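Cunano trial puts robot arms on tidying and bench work

Shared 390 times

Cunano, the automation test house in Irinville, has published the first results from its trial of robot arms on household and shop-floor chores. The short version is that the arms can move small, rigid objects across a clear surface with fair reliability, and that most other jobs on the list remain out of reach without a person standing by.

The trial covers 9 chores. Four come from the home: clearing a table, sorting small items, folding towels and loading a dish rack. The other five were supplied by Coetzee, a maker of door fittings, and are taken from its packing and assembly benches. They include grouping parts by type, feeding a tray, wiping down a worktop, bagging screws and closing a carton.

Each chore was broken into short steps and each step was marked separately. A step counted as done only if it was finished inside the time limit, with no hand on the equipment and no restart. Arnar Bundgaard, who leads the test programme, said the marking was stricter than in the firm's earlier work.

"We used to give credit for a job that was nearly finished," he said. "A carton that is nearly closed has to be closed by somebody, so we stopped doing that."

Two chores met the pass mark set before the trial began. These were sorting small items and grouping parts by type, which are close to the same job. Clearing a table came third and missed the mark because of cutlery, which lies flat and offers little to hold or push against. Towel folding came last.

Much of the work so far has been done with pushing. An arm that pushes does not need to work out a grip, and a simple tool is cheap to replace when it wears. The method suits parts that have a flat base and will slide without tipping. It suits tall or round parts less well, and a part lying against another will often carry its neighbour along with it. 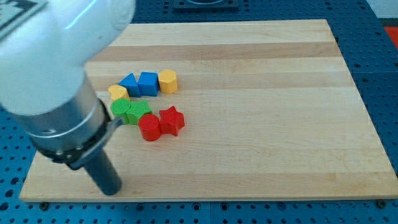
Contact between parts was the largest single source of failed steps in the sorting work. When one part has to be separated from a group, the arm must choose a line that moves it and leaves the rest where they are. The planning software, supplied by Grikus, scores a number of possible lines and takes the best one. If the part turns as it slides, the score no longer holds and the software has to look again.

Seren Prosser, a software engineer at Grikus, said the second look was where most of the time went. The arm stops, moves clear of the work so that the camera has a full view, and then starts a new push. A person sorting the same parts would correct the movement while making it.

"The first push is usually sensible," Prosser said. "The third or fourth is where you see it struggle, as the errors have added up by then. We can make the arm move faster, but it spends more time deciding than moving."

A new version of the software, due for testing in August, will update the plan during the push. Prosser would not give a target for speed. She said the company wanted to see results on worn and dirty parts first.

Coetzee has taken a cautious view. The firm runs a single day shift at its packing benches and had asked whether an arm could be left to group parts between the end of one shift and the start of the next. On the figures from the trial, the answer is yes for two of its part families and no for the rest. The failures were mostly small parts that ended up on their sides or came to rest at the edge of the working area, where the arm could not get behind them.

The firm has not ordered any equipment. It intends to alter one bench first, with a low rim and a paler surface, and to send the same parts back to Cunano for a second run. Bundgaard said changes to the bench had so far brought more improvement than changes to the arm, and had cost less.

That is of limited help in the home, where few people would rebuild a kitchen worktop to suit a machine. The household chores were run on ordinary furniture at ordinary heights, with lighting changed between runs. Results fell in low evening light and again where the table had a strong pattern. Glassware was left out of the trial on safety grounds and will stay out of the next one.

Wiping a worktop gave mixed results. The arm covered the area in every run, but it had no means of telling whether a mark had been removed and so gave a stubborn stain the same number of passes as a clean patch. A force sensor and a second camera check are being considered. Loading a dish rack was stopped early after repeated jams between plates and the rack wires, and the chore will be rewritten before it is attempted again.

Cunano also recorded how often staff had to step in. In sorting, most calls were for a part that had left the working area. In towel folding, they were for almost everything, including the start of the job, where the arm had to find a corner. Bundgaard said this figure mattered more to buyers than the pass rate. A machine that fails quietly and waits can be dealt with at the next tea break, he said, while one that needs attention at random ties a worker to it.

No estimate was given of when a general household machine might be practical. The report limits itself to the listed chores and the equipment used, and notes that only one type of arm was tested. Other makers have been invited to put forward machines for the next round, on the condition that the same marking rules apply and that failed runs are published with the rest.

The next round will keep the current list, with the dish rack chore in its new form. It will add mixed sorting, in which parts must be grouped by shape on one pass and by colour on the next without being returned to their starting positions. Bundgaard expects scores to fall at first.

The full tables, including step times and the reasons recorded for each failure, are available from Cunano on request.

9 comments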